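Section 6: Clearing and Resetting the Work Surface

The Cosau bench top is white. You were warned about this in Section 1, and you chose it anyway. White shows everything: crumbs, thread, pencil, the ghost of every coffee mug since November. The steps in this section keep it serviceable between jobs and take ten minutes, or longer if you stop to read old receipts.

Before you start

You will need:
A soft brush
Two clean cloths (not the good tea towels)
Utine surface cleaner, diluted as marked on the bottle
A shallow tub for bits and pieces

CAUTION: Do not use scouring powder. It removes the mark, then the colour, then the warranty.

Clearing

1. Take everything off the top. Moving it all to the other end doesn't count.

2. Put small loose parts in the tub. If you can't name a part, keep it for 6 months. It belongs to something.

3. Brush from the back edge towards yourself, in one direction. Brushing in circles only redistributes the problem.

4. Wipe with a damp cloth, then a dry one. Leave the top to air for 5 minutes before putting anything back on it.

NOTE: Lint travels. Fuzzy and felt-like pads collect fibres from the cloth, the jumper and possibly the dog, then hand them back to your clean surface. Go over the pads with the brush before you wipe the bench. Owners who do it the other way round get to do it twice.

Setting out the band

The black band is a closed loop and should stay one. Please don't cut it to see what's inside.

5. Stand the band on its edge towards one side of the top, leaving the middle clear. An oval is fine. Owners have written to us in pursuit of a perfect circle, and we wish them well.

6. Check the glossy outer wall for fingerprints. There will be fingerprints. Buff with the dry cloth.

7. Look over the pale area in the middle before you begin work. Anything dark on it is either a part or a crumb, and now is the time to decide which. 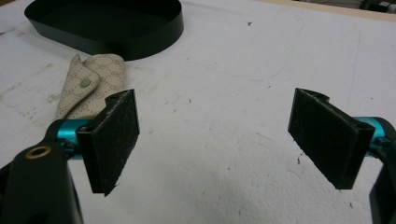
Words: Trernora Manuals Desk | Bench and Workroom Guides | Revised November

Storing the band

8. Keep the band in the Carbone drawer, lying loosely in its own shape. A band folded flat under the stapler will remember the stapler.

9. Close the drawer gently. The runners are rated for 1,000 closings and have no opinion on your Monday.

CAUTION: Keep the drawer away from heaters and sunny windowsills.

If the top still looks grubby after step 4, repeat steps 3 and 4 with a fresh cloth. For stains that have moved in permanently, see Section 10, Replacement Tops.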